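Records request notebook, Stendthorpe restaurant tax filings
February, entry picked up from the morning

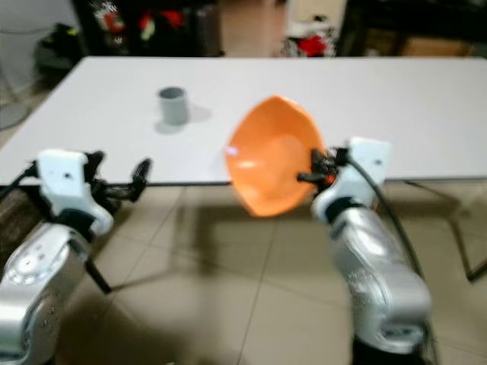
Went back through the second batch from the city finance office. It came as 3 PDF files, all scans, none searchable. Ran text recognition on the first two before lunch. The third is mostly cover letters and I left it for later.

What we asked for: monthly sales totals reported by each restaurant in the Stendthorpe downtown district, plus any notices sent when the reported tax didn't match. What we got: the totals, the notices for one year only, and a letter saying the rest is "under review." No date given for when the review ends. Drafted a follow-up asking which exemption they are relying on for the held pages. Not sent yet.

Podov first, as it is the one with a notice in the file. Two locations. The Mill Street location reports every month. The second one has no entries from April through July and then starts up again in August with no note. Could be a closure, could be a combined filing under Mill Street. Mill Street does go up in those months but not by enough to cover both. Do not write this up as a missing payment. We don't know that. Need the license record to see if the second location was open.

The notice itself asks Podov for a sales schedule going back to opening and gives them 60 days. Nothing in the batch shows a reply. That only means the reply wasn't in the batch.

Uvow is cleaner. One location, every month present, and the yearly total matches the monthly lines to the dollar. I checked it twice since the scan turned a few 8s into 3s. Anyone using the recognized text should go back to the page image for every number before it goes in the sheet. I found the same problem in Podov, in the October line, and fixed it by hand.

Nisbet is a catering firm and I am not sure it belongs in the set. It has a kitchen address downtown but no dining room. The city lists it under the restaurant tax anyway. Kept it on its own tab for now. There is a handwritten figure of $4,000 in the margin of its December page, with no label. Left out of the totals.

Sheet changes today:
Added a column for source page, file number first, then page.
Split "no entry" from "zero." They were both blank before, and they mean different things on the city form.
Locked the header row.
Renamed the old tab "do not use" and moved it to the end.

The fee letter says copies beyond the first batch will be charged at 10 cents a page. Fine for what's left, but ask for an estimate in writing before agreeing to anything.

Calls: left a message with the Podov front office at 2:15 p.m., no call back by the time I wrote this. Uvow's number goes to a reservations line. Sent an email to the general address on their site. Nothing to Nisbet until we decide whether it stays in.

Still to do: third file, license records for both Podov addresses, send the exemption letter. Ask the desk if we are holding this for the full set or running with the one year.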